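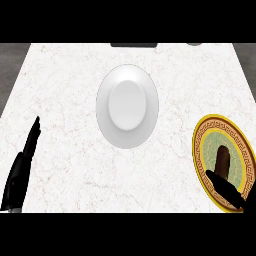

Week 4 — Stone surfaces: marble, and what people mistake for it

Hedvika Zelenák, Interior Materials 2. Read before the workshop, bring the sheet with you.

What marble is

Limestone that got buried, heated and squeezed. The calcite recrystallizes, grains lock together, fossils mostly gone. Pure calcite = white. Veins come from impurities in the original rock: clay, iron oxides, graphite, sometimes sand. Iron gives pinks, browns, rust. Graphite and clay lean gray. Green usually means serpentine — a differnt rock a lot of the time, sold as marble anyway.

Hardness

Calcite is 3 on Mohs. Granite is mostly quartz and feldspar, so 6 to 7. A steel knife is 5 and a bit. Work out for yourselves which counter gets scratched.

Acid

The big one. Calcite reacts with acid, gives off CO2, leaves a dull spot. Lemon, vinegar, wine, tomato, plenty of bathroom cleaners. This is ETCHING. Not a stain! Exam answers mix these up every year. Stain = something soaked in, color changes. Etch = surface eaten away, shine changes. A sealer slows down stains. Does nothing much for etching.

Finishes

Polished — shiny, deep color, shows every etch.
Honed — matte, hides etching better, may take up oil more easily.
Leathered — textured, more common on granite, crumbs sit in it.

Look-alikes

Quartzite: metamorphosed sandstone, hard, no fizz. Often mislabeled in the yard.
Engineered quartz: crushed quartz plus resin. Resin hates hot pans.
Porcelain slab: printed pattern, check whether the vein carries on through the cut edge. Usually doesnt.
Solid surface: acrylic or polyester, feels warm to the hand.

Case for discussion

Café in Stuvitz, 33 seats, owner wants a white marble bar and serves citrus drinks all day. Supplier (Remero) is offering a "lifetime" sealer. What do you tell the owner? Half a page, no more. Say which finish and why.

To do

Read the Talukder chapter on carbonate rocks, skip the part on quarrying.
Samples tray: 40 minutes per group, acid bottle stays with me.
Gloves on. Rinse the samples after, please.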